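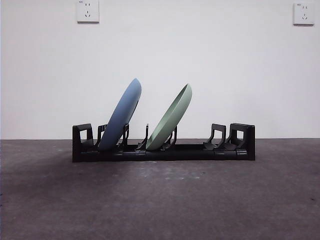 有一位读者给我留言说，Iro 的新专辑他只听了三首就关掉了，因为“没有一首可以跟着唱”。他还问我，为什么上次我写她的时候，写得那么高兴，是不是我听的和他听的不是同一张。

我想了两天，决定不在留言下面回答，写一篇长一点的。我的中文是成年以后学的，写得慢，有些句子可能不太自然，请大家原谅。不过关于 Iro，我想我还是有一点资格说话，我从她的第一张小唱片开始听，到现在没有断过。

先说那位读者说得对的地方。这张专辑叫《Skalside》，前三首确实没有副歌。第一首差不多全是鼓和呼吸声，第二首她在说话，第三首有旋律，可是旋律每次快要打开的时候，她就停下来，换成另外一个节奏。如果一个人是因为那首《Pikville》认识她的，那么他一定会失望。《Pikville》的副歌太好记了，我家楼下的理发店放了整整一个夏天，连我不听说唱的邻居都会哼。

可是我想请他听第四首。

第四首叫《Ogunleye》，据说是她外婆的姓。歌很短，贝斯进来得很晚，她先用很低的声音念了一段，像一个人晚上在厨房里自言自语。然后鼓突然进来，她的速度一下子变成原来的两倍，字咬得非常清楚。我第一次听的时候正在公共汽车上，坐过了一站。第二次听，我才注意到后面有一个很轻的和声，是她自己的声音，录了好几层，放在左边耳朵里。这个和声在第一首里面已经出现过，只是那时候没有词。

所以我的看法是，前三首是在准备。她把后面要用的材料先放在桌子上，让你看一看，可是不告诉你做什么菜。这样的做法对听众不太客气，我承认。现在大家听歌，手指都放在“下一首”上面，一个歌手敢用三首歌来准备，不是勇敢就是固执。我觉得她两样都有。

说一点以前的事情，给不熟悉她的朋友。

我第一次看她演出，是在一个很小的地方，票上印着号码，我的是 775 号，我到现在还夹在词典里。那天她不是主角，是给一个摇滚乐队暖场，时间很短，音响也不好，人声一直被吉他的反馈声盖住。台下很多人在聊天，拿着啤酒走来走去。她唱到一半，让放伴奏的人把音乐关掉，自己清唱完了剩下的部分。聊天的人就慢慢不说话了。我当时的中文还很差，歌词可能只听懂一半，但是我记得她每一句的最后一个字都往下掉，好像把东西轻轻放在地上。这个习惯她现在还有，新专辑里你可以听到很多次。

后来她发了《Pikville》，一下子红了。这首歌我也喜欢，我不想做那种“我只喜欢她没有名气的时候”的人。那种话我在我自己的国家听得太多了。《Pikville》写得很聪明，主歌的韵脚是两个字两个字押的，到副歌变成三个字，所以人会觉得突然宽敞了。我曾经在笔记本上把整首歌词抄下来，用红笔画韵脚，顺便学会了不少生词。我的中文老师看见了，说你为什么不抄唐诗。我说唐诗我也抄，但是唐诗没有鼓。

问题在《Pikville》以后。有一段时间，她发的歌都有一点像《Pikville》的妹妹。副歌都来得很早，合成器的声音也差不多。我在这个博客上写过一篇不太好听的评论，说她好像在给自己做翻唱。有几位歌迷很生气，说我不懂。也许我真的不懂，可是我现在听新专辑，觉得她自己大概也有一点同样的感觉，不然不会走得这么远。

回到《Skalside》。专辑同名的那首放在很后面，是全张最长的一首，也是我最喜欢的一首。它分成两个部分。前半部分的拍子是每分钟 60 下，非常慢，说唱歌手一般不喜欢这么慢，因为字和字中间的空白太大，气息不好的人马上会露出来。她没有用回声去填这些空白，就让它们空着。后半部分鼓没有变快，是她的字变密了，所以你以为歌加速了，其实用手打拍子还是一样的。我建议大家真的用手打一下，在桌子上打就可以，很有意思。

歌词方面，我有几个地方不确定，希望有人可以帮助我。第二段里有一句，她唱的是“船”还是“传”，我听了很多遍也没有办法决定。如果是“船”，那么前面说的“岸”就有了着落；如果是“传”，那么和下一句里外婆的故事可以接起来。网上的歌词写的是“船”，但是网上的歌词也常常写错。另外还有一个数字，2124，她在歌的结尾重复了几次。有人说是门牌号，有人说是年份，意思是一百多年以后。我自己愿意相信是门牌号，因为整首歌里面都是很具体的东西，楼梯、钥匙、冬天的鞋，忽然来一个未来的年份，味道不太对。但这只是我的感觉，没有证据。

缺点当然也有。第七首的客席男声我觉得没有必要，他的声音很亮，像有人在图书馆里打开了大灯。还有，混音的时候人声放得太靠后，用手机的喇叭听，很多字会丢掉。也许那位留言的读者就是用手机喇叭听的？如果是这样，请换一副耳机，便宜的也没有关系，再给它一次机会。我用的耳机也很便宜，左边的海绵已经破了。

还有一件事情我想批评一下，就是歌曲的顺序在不同的平台上面不一样。有一个平台把《Ogunleye》放到了第一首，大概是想让新听众快一点进来。我理解这种想法，可是这样一来，第一首里那个没有词的和声就变成了后来的回忆，意思完全反过来了。我两种顺序都听过，还是觉得原来的好。唱片上的顺序是原来的，想听的朋友可以照着唱片自己排一个歌单。

至于“可以跟着唱”这个标准，我想了很久。我小时候，家里听的歌全部都可以跟着唱，我父亲开车的时候唱得很大声，音都不准。所以我不会说这个标准低级，一首歌可以让一个疲倦的人在车里大声唱出来，是很了不起的。只是我不觉得每一首歌都要做同一件事情。《Ogunleye》我不能跟着唱，我的舌头没有那么快，但是我可以跟着走路。这个星期我每天走路去车站都听它，走到第二个红绿灯的时候，鼓正好进来。

听说她九月要开始巡演，城市还没有全部公布。如果来我这里，我会去，然后回来写一篇。我很想知道她在现场会怎么处理前三首，是老老实实从头唱，还是先用《Pikville》让大家高兴一下。如果是我，我会把《Pikville》放在中间，用那个 60 拍的慢鼓重新编一次。不过我不是音乐人，我只会在桌子上打拍子。

那位读者，如果你听了第四首还是不喜欢，也请你回来告诉我。关于“船”和“传”的问题，任何人都可以留言，最好写清楚你是在哪一分哪一秒听到的。

8/19/21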